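Call for Participants: Evaluation of the Jakden Hand-Guiding and Teaching Kit

Boditz Applied Automation, Fesumley Site
Issued 20 August 2025 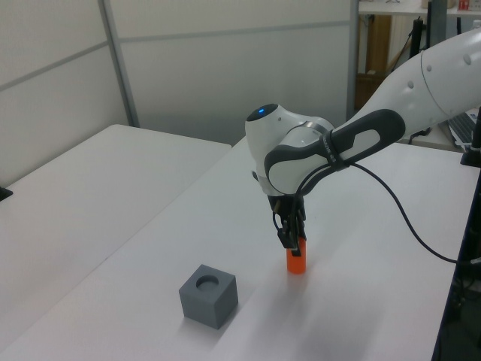
Boditz Applied Automation invites applications from members of the public, technical staff, students and small business owners to take part in a structured evaluation of the Jakden teaching kit. The kit is intended for workshops and small production lines that wish to set up a robot arm for simple pick-and-place and insertion work without hiring a programmer. It is scheduled for general release in December, and the results of this study will inform the final version of the printed guide, the training exercises and the support plan.

The study is led by Bjarke Þrastardóttir, Head of User Evaluation, and is carried out in partnership with the Baldursdóttir School of Technical Trades.

About the product

The Jakden kit consists of teaching software, a printed guide, a set of practice parts and a year of telephone support. It does not include an arm or a gripper. The software records positions that the user sets by moving the arm by hand, and allows those positions to be named, reordered and adjusted on a laptop. A user may also set the opening of the gripper and the speed of each move.

The practice parts are pegs and blocks with holes. They were chosen because peg insertion is a common first task in training and shows small errors in position very clearly. A peg that is gripped at a slight angle, or released too early, will usually not seat. The exercises in the guide begin with lifting a peg and setting it down again in the same place, and end with a sequence in which several pegs are placed one after another without help from the user.

The list price at release will be $899. A second edition with a larger set of parts and on-site instruction is under consideration, and participants will be asked for their views on it.

Who may apply

We are seeking 60 participants. Applicants must be 18 years of age or older and able to read instructions in English. No experience with robots is required for the first group. The second group is reserved for persons who have operated, serviced or taught with industrial equipment of any kind in the past five years. Please state on the application which group you wish to join.

Applicants should be able to stand or sit at a work table for up to two hours, with breaks, and to move a counterbalanced arm by hand with light effort. The table height can be changed on request. Persons who need other arrangements are encouraged to apply and to describe what they need, so that the session can be planned in advance.

Current employees of Boditz, and members of their households, are not eligible. Persons employed by a company that sells robot teaching software are asked to disclose this before applying. Students of the Baldursdóttir School may take part, and neither participation nor refusal will have any effect on grades.

What participation involves

Each participant attends two sessions at the Fesumley site, held no more than two weeks apart.

The first session lasts two hours. It opens with a safety briefing, which must be completed before any participant may approach the arm. The participant then works through the first four exercises in the printed guide at his or her own pace. A staff member remains in the room at all times and will step in on any matter of safety, but will not answer questions about the exercises until the participant has first consulted the guide. This can be frustrating, and we ask for patience – the places where the guide fails are what the study is meant to find.

The second session lasts 90 minutes. Participants are given a set of pegs and blocks in an arrangement they have not seen before and are asked to teach the full task from the beginning. The session ends with a short interview and a written questionnaire.

Screen activity, arm positions and spoken comments will be recorded at both sessions. Recordings are used for the evaluation only. They are stored under a participant number and deleted when the final report has been accepted. A participant may withdraw at any time, and may ask that recordings already made be destroyed.

Compensation

Participants receive $100 for each completed session, paid by check or bank transfer. A participant who withdraws partway through a session will be paid for that session in full. Parking at the Fesumley site is free of charge. Travel costs are not otherwise covered.

At the close of the study, one Jakden kit will be awarded by drawing among all participants who have completed both sessions. The winner may choose a payment equal to the list price instead.

Safety and conduct

The arm runs at reduced speed throughout the study. Closed shoes are required. Loose sleeves, scarves, lanyards and hanging jewelry must be removed or secured, and long hair must be tied back. Food and drink are not permitted in the work area. Participants may stop the arm at any time and for any reason, and are asked to do so whenever they are unsure of its next move.

The kit has not yet been released. Participants will be asked to sign an agreement not to publish pictures or written descriptions of the software before the release date. The agreement does not prevent anyone from reporting a safety concern to any authority.

How to apply

Application forms are available from the reception desk at the Fesumley site, from the main office of the Baldursdóttir School, and by mail on written request to Boditz Applied Automation, User Evaluation. The form asks for contact details, the preferred group, general availability and a short statement of no more than 1000 characters on any machines or tools the applicant uses at work or at home. Applicants to the first group may leave the statement blank.

Places are assigned in the order in which complete applications are received, subject to a reasonable balance of ages and occupations in each group. Applicants will be notified in writing whether or not a place is available. Those who cannot be given a place may ask to be kept on a reserve list, and will be contacted if another participant withdraws.

Questions about eligibility, access to the building or the handling of recordings should be addressed to Bjarke Þrastardóttir at the User Evaluation office. Questions about purchasing the kit should be sent to the sales department, as the evaluation staff cannot take orders.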